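Stullis hand-held gripper, starter pair: a buyer's review

Rating: 3 out of 5

I do the equipment budget for a small automation shop, so I'm the one who gets the email that says "it's only 1198 for the pair." Then I'm the one who finds out what the pair needs before it will do anything. With that in mind, take this as a review from the person paying and not the person having fun with it.

We ordered the Stullis starter pair in April, through Massawe, our usual reseller. The plan was to use hand-held grippers to record table tasks before we put real money into an arm. Jabari Nyaga, who runs the bench, had been asking for two years. My view was that we'd spend the money, get a drawer full of plastic, and end up buying the arm anyway. I still half think so.

What came in the box: two grippers, one set of ribbed fingers each, a spare set of rounded pads, and a printed sheet of markers. What did not come in the box: a charger for the second unit, a carrying case, or any kind of calibration board. The missing bits came to 424. Nowhere on the quote did it say we'd need them. Celeste Seixas at Massawe was polite about it and took a little off the shipping, but a "starter" kit that doesn't start is a pet peeve of mine.

Build quality is fine. The housing is stiff and the hinge has no slop so far. The trigger is heavier than I'd like, and Beatrice Nyamweya, who has small hands, gets sore after a long morning with it. Stullis says the spring can be swapped. The spring is sold separately, of course.

Grip is where I have to give them some credit. Thin curved things were my big worry, and the pads take a rim better than the Alorer we had on loan last year, which chewed up everything with an edge. Jabari keeps the setup plain: a white table, a small plate, some flowers and a potted plant so there's something in the background to work around.
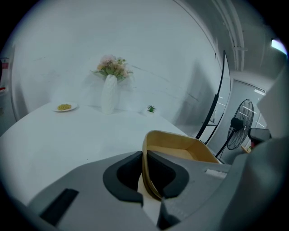
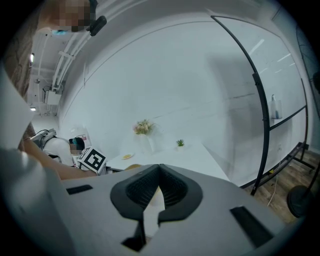

First picture: a tan, curved piece held in the black jaw pad. Second: the ribbed fingers closed, with another gripper and its marker across the table.

Now the budgeting part, which is why I'm writing this at all.

Don't plan on one unit. You can buy a single, and the sales page pushes it, but our people work in twos and one gripper means one person standing there waiting. Don't plan on the listed finger life either. Stullis quotes 1000 closes before you should change the rubber. Ours looked tired well before that, and I now carry fingers as a monthly cost, same as tape and gloves.

Storage is the other thing. The recordings are big. I had put zero in the plan for disks and that was my own fault – I'd assumed the Planus server we already pay for would cover it. It filled up quicker than I care to admit, and Tatu Magesa had to move a pile of old project files to make room.

The software is so-so. It does the job, it looks ten years old, and updates arrive with no notes. Support answered both of my emails, one the same afternoon and one after I had given up and fixed it myself.

Has it saved us from buying the wrong arm? Too soon to say, and I don't trust anyone who claims to know that after one season. Manolis Stergiou in our sales office already tells clients it has. I've asked him to stop.

If you go for it, ask for the full parts list in writing before you sign, and get the second charger thrown in. I'd buy the pair again at the real price, with some grumbling. I would not buy the extended warranty. It leaves out the fingers.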